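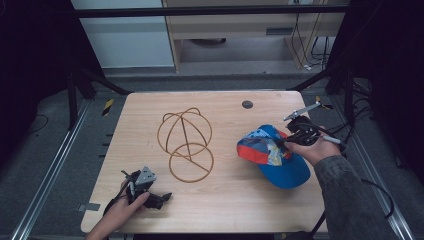 The town ought to have asked before it changed the rules on hats, according to one reader from the Hiltlow side of the river, whose letter reached the town office in July and was read aloud at the next public meeting in full, including the postscript. The rules in question are those of the Davdale summer parade, and they run to 14 pages. Last year they fit on a card.

The new version sets out what may be worn on the head by anyone marching, riding or standing on a float between the school and the bridge. No hat may be taller than the person under it. No hat may shed. Hats with moving parts must be able to stop moving when asked. Ball caps are permitted, though page 3 expresses the hope that marchers will "aim higher," a phrase that has gone over badly with the softball league, which has marched in ball caps for as long as there has been a softball league.

Davdale has taken its hats seriously since the felt works closed and left the town with a great deal of felt. The parade began as a way of using it up. The felt ran out long ago, but the parade kept going, and so did the prize for best hat, a silver cup that has been won by Hiltlow people four years running. The town office says the new rules have nothing to do with this.

The trouble goes back to last summer, when a hat in the form of the old Tavano bakery, with a chimney, met the banner strung across Main Street. The banner lost. It came down over the brass band, which went on playing under it for most of a march before anyone in charge felt able to step in. The band was later given a special mention. The hat took second place.

A height limit was proposed in the fall and passed without much fuss. Then somebody asked whether feathers counted toward height, and the meeting ran until 11 at night. Feathers now have a page to themselves. They count if they stand up. They do not count if they droop, but a feather that droops at the start line and stands up later will be treated as having stood up all along.

The letter from Hiltlow objected mainly to page 9, which says that a hat must be "recognizable as a hat by a reasonable person." The writer wished to know who this person was and whether they would be at the parade. The town office replied that the judges would be reasonable on the day. The postscript asked about a colander.

Support for the changes has come from Obi, the hardware store on Main Street, which sells chin straps and has moved them to the front window. The store is also offering free height checks on Saturday mornings against a yardstick nailed to the door frame — several people have been checked already, two of them without hats, out of interest. One was shorter than expected and has asked for a second reading.

Feelings are stronger among those who had already started building. A parade hat of any ambition is begun in spring, and a fair number were past the point of shrinking by the time the rules went up. The town has agreed to a grace clause for work already under way. To claim it, a builder must show that the hat existed before the rules did. The office will accept dated receipts for ribbon.

Not everything has been tightened. Dogs may now wear hats, provided the dog appears willing, and children under four are excused from the height rule, on the grounds that it left them with almost nothing. The entry fee stays at three dollars. Hats may be shared by up to two people if both are going the same way.

The softball league has said it will march as usual, in caps, and will look straight ahead as it passes the judges. The brass band has asked for a different banner, or none. Tavano's, which moved out of the old building years ago and had no part in last year's hat, reports that it sold out of rolls both days of that weekend and would welcome another chimney.

Copies of the rules are at the town office and the library, where the one on the front desk has been marked up in pencil by more than one hand. Entries close at 4 p.m. on the last working day before the parade. The colander is under review.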